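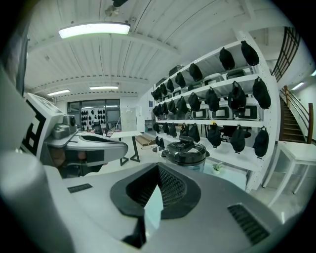 Skoltivard Allotment & Garden Society, Plot Holders' Group

Minutes of the January meeting, 2023-01-17, upstairs at the Kustel

12 shares | 4 comments

Evening all. I'm doing the minutes again as Si-eun has her hands full with the seed order, so if I've spelt your name wrong or given you a job you didn't agree to, shout before next month and I'll put it right.

We started late because the heating upstairs hadn't come on and a few of us stood by the bar until it did. 23 of us in the end, a really good turnout for January! Apologies from the Cimitz Lane end, who had a burst pipe to deal with (the pipe comes up again further down, sorry).

Last minutes

Agreed, with one change. In November I wrote that the bottom hedge would be cut "to four feet". It should have said five. It hasn't been cut to anything yet, so no harm done.

Water

This took up most of the evening. The standpipe by the Cimitz Lane gate split in the cold snap before Christmas and the supply to the lower plots has been off ever since. We've had a price of 379 pounds to dig down, replace the broken length and lag it properly. I thought that was steep. Two people who know more than I do thought it was fair, and one of them said she'd paid more for less at home. We voted to go ahead and it went through easily.

Then we got on to whether the whole lower run ought to be replaced while there's a trench open. Misaki Hayashi had done some digging of her own (on paper!) and reckons the old pipe went in when the lower field was first let, and will carry on splitting a bit at a time. The full job would come to 3,000 pounds and we haven't got that. We could have it in two years if rents went up a little, and that set everyone off. I won't write down all of it. The upper plots don't see why they should pay for the lower plots' water, and the lower plots pointed out who has been putting up with a dribble every July. Misaki will write both options out on one side of paper and we'll vote in the spring, when more people come.

In the meantime please don't run hoses down from the top tap and leave them across the main path. I went over one on Sunday with a full barrow.

Seed order

Si-eun Um has 54 orders in so far and would like the rest by the end of the month. If you've only written "beans" on your form she will be ringing you up. The seed potatoes are coming from Sugawara again, they were lovely last year, and we get a bit off for ordering together. Charlotte is short this season so put down a second choice. Onion sets can go on the same form, shallots can't (different supplier, don't ask me).

Chitting trays: please bring back the ones you borrowed. I have two of them myself and I'll bring them on Saturday.

Compost and manure

The stables can drop off a load in the first dry week. It'll go on the hard standing by the top gate, same as before, and it's first come, first served, but do leave some for people who work in the week. Quite a long chat about bindweed in the shared heap. We agreed that roots of bindweed, couch and ground elder stay out of it altogether, and I'll do a new sign as the old one has washed off.

Shed break-ins

Two sheds on the middle row were opened after New Year. A strimmer went from one, and from the other only a flask and a radio. Take anything with a motor home if you can. Someone asked about a bigger padlock on the main gate and we decided to try changing the code first. You'll get the new one by text, please don't write it on the gate post.

Open day

We'd like to do it again, probably early summer. I've said I'll run the plant stall if somebody else will do teas. No takers yet! Misaki is going to ask the school if they'd like their pumpkin bed back.

Any other business

The robin on the end plot is being fed by at least five of us and is now enormous. Lost: one green kneeling pad. Found: one left glove, hanging on the noticeboard.

Jobs to do

Me: say yes to the pipe price, new compost heap sign, trays back
Misaki: the two water options on paper, speak to the school
Si-eun: chase seed forms, text out the gate code

Next meeting is the third Tuesday in February, same room, and I've asked them to put the heating on early.

4 comments | Share this page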